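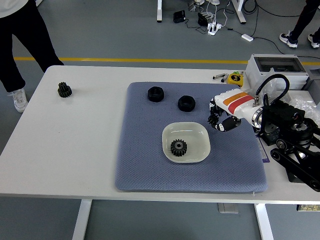

A gear and nuts on a mat, with a shallow dish for the part in hand.

Small parts deserve a proper place to sit while a job is being done. I have repaired things at Fongate for 8 years, and most of the time I have seen wasted went on looking for something that was on the bench a minute ago.

A mat costs very little. The textured sort is best, as a nut put down on it tends to stay there, and a dark part shows up better on a pale surface than on bare steel or old wood. A dish with a raised rim does the rest. The gear you are working on goes in the dish, and any other gear stays well off the mat until it is wanted.
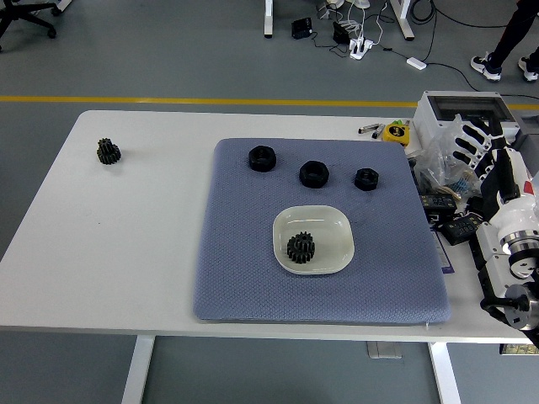

Robel Kahsay thinks this is fussy. He works out of his apron pocket and says he knows where everything is. He also spent most of a December morning on the floor with a torch, hunting for one nut.

I would sooner see a workshop spend 65 pounds on mats and dishes than 400 on another cabinet. Cabinets are for parts nobody needs today. Tools can crowd the side of the table if they must, but the middle should be kept for the job.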